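These are my notes for week four of Travel Planning Basics, typed up because a few of you asked (and because my board writing is terrible, I know). The topic is transfers: how a visitor gets from the airport or station to the place they're sleeping. It sounds dull and I love it.

We'll stay with Trurkley, our made-up-our-minds-late coastal town from last time. Visitors land at Vimport, which is 74 miles inland, and most of them have booked a hotel without once looking at that distance. I did the same thing on my first visit! I got in at 9:40 at night, the last bus had gone, and the taxi cost more than my room.

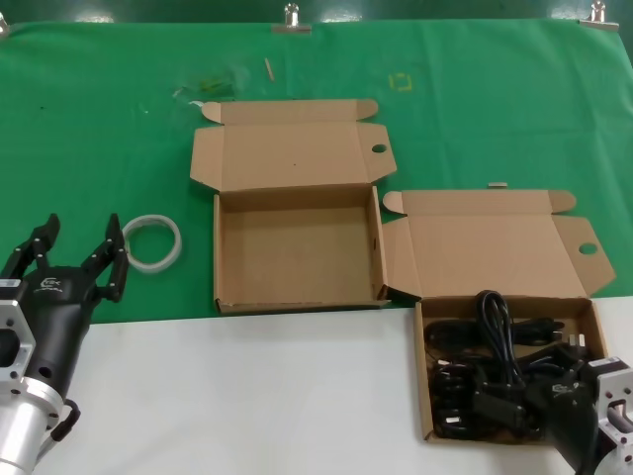 So the first thing you ask a client is what time they land, and then you add time for passport control and bags. I add an hour and a half for Vimport in summer and an hour in April. Only after that do you open a timetable.

## Three ways to Trurkley

- **The coach.** Cheapest, almost 2 hours, stops at every village on the coast road. Lovely if you aren't in a hurry.
- **The train.** Faster, but you change at Fabbri, and the Fabbri platforms have stairs and no elevator. Ask about luggage and knees before you suggest it.
- **A shared van.** Costs more than the coach and goes to the hotel door. It has to be booked the day before.

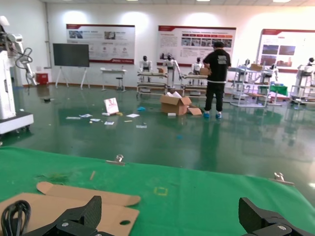 Luggage matters more than students expect. Shoaib Chaudhry, who took this class before you and now works the desk at a hotel on the harbor, told me the most common call he gets on arrival day is from somebody stuck at Fabbri with too many bags. Get people to pack the small stuff properly. A cable left in loops, like the black one lying on that flat bit of cardboard, will wrap itself around everything else in the bag, so I tell clients to tie theirs. Then ask how many bags they can carry up a flight of stairs in one go, and plan for that number.

If they're mailing things home at the end of the trip (pottery, usually), the post office in Trurkley closes for lunch. Put it in the itinerary.

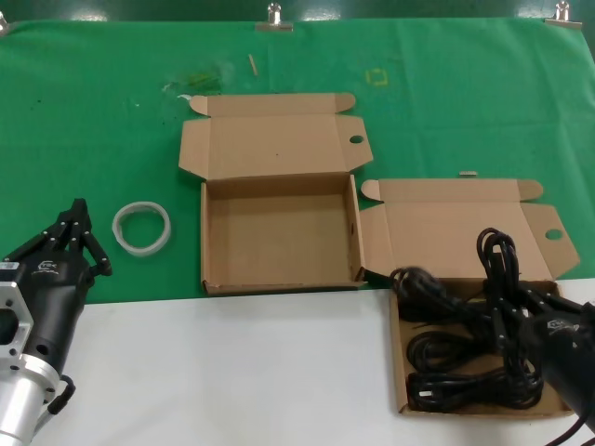 *Two open boxes, side by side on the green cloth.*

Now, the return trip. Work backward from the flight, and I mean write it down backward: departure, check-in, arrival at Vimport, leaving Trurkley, breakfast. If breakfast comes out at 4 in the morning, move the client to Vultenon for the last night. Vultenon isn't pretty, but the airport bus stops outside the station and there's a decent bakery next to it.

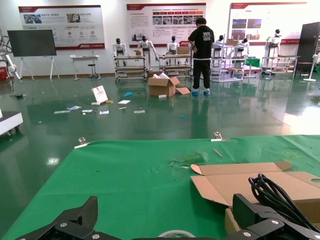 ## For next class

Plan a transfer in both directions for a couple with two large suitcases and a toddler. They land at 6:15 in the evening and fly home at 8:00 in the morning. Give me a main plan and a backup, with prices, on one page please!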